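# About Prelter

Prelter is a Canadian software company that develops control, perception and planning tools for robotic manipulation. Our head office and engineering centre are in Hamilton, Ontario.

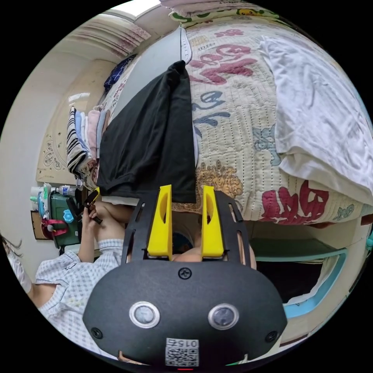
The company was founded by Ashok Mishra, who continues to serve as Managing Director and chairs our technical review. From the outset, our programme has centred on tasks that occur in ordinary homes and are difficult to specify in advance. Clothing, bedding, bags and bottles behave in ways that conventional industrial controllers were never designed to accommodate, and a great part of our software exists to handle that behaviour in a predictable manner.

## Our Software

Prelter maintains two principal products.

**Orakzai** is our perception and planning library. It accepts synchronized camera streams, estimates the pose of the gripper and of nearby surfaces, and produces short-horizon motion plans that can be revised several times each second. Particular attention has been given to deformable items. A garment draped over an edge has no fixed shape, so Orakzai represents it as a set of candidate grasp regions, each with its own confidence value, and defers the final choice until the fingers are close to the cloth.

**Hostuline** is our tooling suite. It covers the recording, review, labelling and replay of manipulation demonstrations - the routine labour on which every learned controller depends. Hostuline checks timing between sensors, flags episodes in which tracking has been lost, and keeps a full history of every edit made to a label. The current release includes 2510 reviewed household episodes as a reference set for licensed customers.

Both products run on common Linux workstations and may be used separately. Interfaces are documented in full, and customers receive the source code of all device drivers.

## How We Work

Demonstrations are carried out by hand in lived-in rooms as well as in our own laboratory. Participants handle their own belongings at their own pace, and our recording staff are instructed not to tidy or rearrange a room beforehand. Written consent is obtained from every member of the household. Recordings are stored in Canada, and participants may withdraw them at any time before release.

Each change to a controller passes through four stages: simulation, replay against recorded episodes, supervised trials on hardware, and a limited field trial. The stages are followed in order. Results from replay are published to customers with each release, including those in which performance has declined - we consider this a basic obligation to the organizations that rely on our work.

## Our People

Prelter employs 37 people. Most are software engineers, with smaller groups in applied mathematics, data quality and customer support. We offer co-operative placements to university and college students in the fall and winter terms, and several of our present staff joined the company by that route. Applications for the winter term close in September.

## Partnership with Prosent

Since its second year, the company has worked with Prosent, a provider of home support services for older adults and people with limited mobility. Prosent advises on which tasks merit attention, and its occupational therapists take part in our design reviews. Laundry sorting and the retrieval of items from beds and low shelves have been the first areas of joint study.

## Contact

Enquiries regarding licensing, research collaboration or household participation may be directed to the Prelter front office, which is open from 8:30 a.m. to 4:30 p.m. Service is available in English and French. Requests for an accessible version of any Prelter document will be answered by the same office.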